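Ticket: Left finger lags on close, jaw position reads wrong after reconnect
Project: Oshima (student manipulation project, hand-held gripper 2)
Opened by: Karabo Ntuli
Assigned to: Imke Steinbach
Status: Closed, one follow-up open
Priority: Medium

Initial report (Karabo)

Gripper 2 closes unevenly. Right finger reaches center first, left finger arrives late and then snaps the last few millimeters. Happens on slow closes only. On a fast squeeze both fingers look fine. Separate problem, may be related: after the USB cable is unplugged and plugged back in, the recorder shows the jaw partly closed when it is fully open. Gripper 1 does neither.

Recorder is Previer, current build from the class repo. Encoder board is the same revision on both grippers. I swapped the cables between the two units and the fault stayed with gripper 2.

Steps to reproduce:
Start Previer, wait for the encoder to go green.
Open the jaw fully and press Zero.
Close slowly over a count of five.
Watch the left finger against the jaw trace.

Expected: smooth ramp on the trace, fingers meet in the middle.
Result: ramp is smooth to the two-thirds point, goes flat, then steps.

Imke, first reply

The flat spot is mechanical. The encoder sits on the right linkage, so if the trace stalls, the right side is stalling too and the left is what's holding it. Check the pivot on the left arm before touching any software. Also send me the log with the raw counts turned on. The default log only has the scaled value.

Karabo

Raw log attached. Counts run from 0 at open to 3000 at closed on gripper 1. On gripper 2 they stop short by a varying amount, worst case 50. I ran 20 slow closes and the flat spot showed up in 14 of them.

Left pivot has no play side to side. With the linkage disconnected from the slide, the arm turns freely for most of its travel and drags near the closed end. 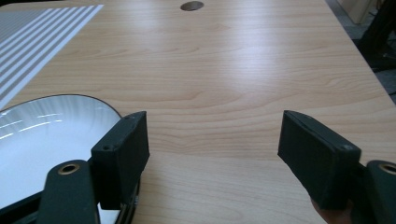
Held the gripper over the table in the lab and repeated the slow close with nothing between the fingers, then again on the rim of a dish. The flat spot comes at the same count either way, so load does not seem to matter. Tilting the tool makes no difference. Swapping operators makes no difference.

Imke

Same count with and without load points to the slide or the bushing. Take the left bushing out and look at the bore. If the printed arm was pressed on crooked, the bushing can sit proud on one face and rub the frame at the end of travel. We had this on the Gresteo arms last semester. Do not sand the bushing. Sand the arm.

Karabo

Confirmed. Bushing was proud on the inner face. There is a rub mark on the frame where the arm passes it. Pressed it back flush using the vise and a flat washer, cleaned up the plastic edge with a file, reassembled. No grease.

Repeated the slow closes. No flat spot. Counts reach 3000 each time.

The reconnect problem is still there.

Imke

Good. Second one is software then. On reconnect, Previer reads the current count and treats it as the last saved zero if the config file has hold_zero set to true. Gripper 1 has it false. Check which file your unit is loading. If it was copied from the Adia setup it will have the wrong value, that team wanted the zero to survive a restart.

Karabo

It was the Adia file. Changed hold_zero to false, restarted, unplugged and replugged with the jaw open. Reads open. Tried it with the jaw half closed and it reads open again, which is wrong, but I assume that is what false does.

Imke

Yes. With hold_zero off, whatever position the jaw is in at reconnect becomes open. Open the jaw before you plug in and press Zero anyway. I'll add a line to the setup page.

Recordings made with the bad config: anything from gripper 2 in February needs its jaw trace checked before it goes into the training set. If the first sample is above zero with the jaw visibly open in the video, subtract the offset. If the trace has the flat spot in it, drop the episode. We can't repair those.

Karabo

Going through them now. Offset ones are easy to find. Flat ones need to be looked at by eye, the step is small at the recording rate.

Resolution

Left bushing pressed flush, arm edge filed. Config replaced with the gripper 1 copy. Parts used: none.

Follow-up (open, Imke): make Previer show a warning when the config name does not match the gripper ID.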